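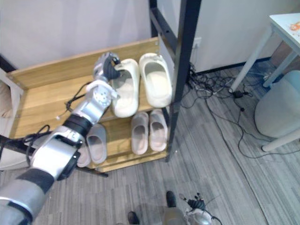 Shoe rack task: the arm at the upper shelf, near the white pair.

Progress report to the Lau fund, second period
Project: Good practice rules for household robots (Prillumow)
Prepared by: Boglárka Gulyás, with Dénes Veres

1. What we promised for this period

In the first report we promised a draft of the working rules for robots which handle personal things in a home, and a trial of these rules on one simple task. The draft is ready and has 40 rules. The trial has started at Kornstead and will continue until the end of November.

2. The trial task

We chose the tidying of slippers on a two-level rack. The objects are soft and light, so a mistake does not cost much, but the task still touches most of the rules: reach over furniture, contact with a shelf, objects standing close to each other, and cables on the floor. Until now we have recorded 381 attempts. Szabolcs Major reads each record against the draft and marks which rule was kept, which was broken, and which could not be judged. The last group is the most useful for us. In 127 records at least one rule could not be judged, mostly because the wording was too general.

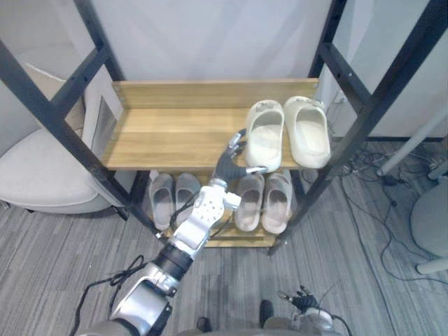

3. Changes in the draft

Rule 6 (approach). The old text said that the hand should come near to an object "with care". Two readers understood this differently. The new text gives a speed limit for the last 10 centimetres and asks for a short stop before the first contact.

Rule 14 (neighbouring objects). The robot may touch only the object which was named in the task. If another object is moved, this must be written in the record, also when the task itself was finished correctly.

Rule 22 (floor). Cables must be kept outside the area where the robot turns or drives. We first wrote "a clear floor", but in a normal room this is hardly possible, and a rule that everybody breaks has no value.

Rule 31 (stopping). The person responsible for the stop button is named before the start and does no other work during the attempt. Bjartur Briem asked for this change and we agree with him.

4. Difficulties

The comparison with the Hinda checklist is late. Their list counts one attempt as one movement, ours as one full task, so the results cannot be put in the same table yet. Levente Szilágyi is preparing a conversion and we expect it in the next period.

5. Next steps

We will finish the trial, rewrite the rules which could not be judged, and send the second draft to you together with the marked records. No change in the budget is requested.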